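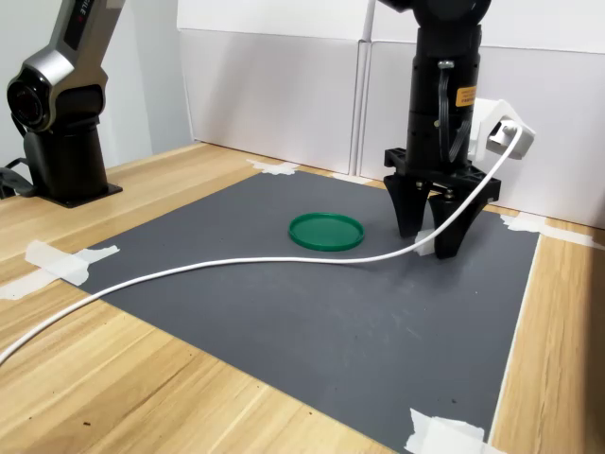
*Week 3: green lid on the gray mat, white cable running past it.*

OK, so tabletop layout! I keep saying this in the Sunday section, but the mat is your friend. It's matte, so it stays dull while the glossy stuff (look at the rim of that lid) catches the light. I like a lid lying flat, a little off center, with lots of plain mat to the side.

Cables are the part I fuss over. A long lazy S is fine by me, and please let it run right off the mat onto the table instead of bunching it up.

For the exercise:

- sketch your layout first, lid and cable only
- move ONE thing, sketch again
- write me some 81 words on which you'd keep

Mats are in the Branetden room, bin 3051. Bring your sketches to the next class, pencil is fine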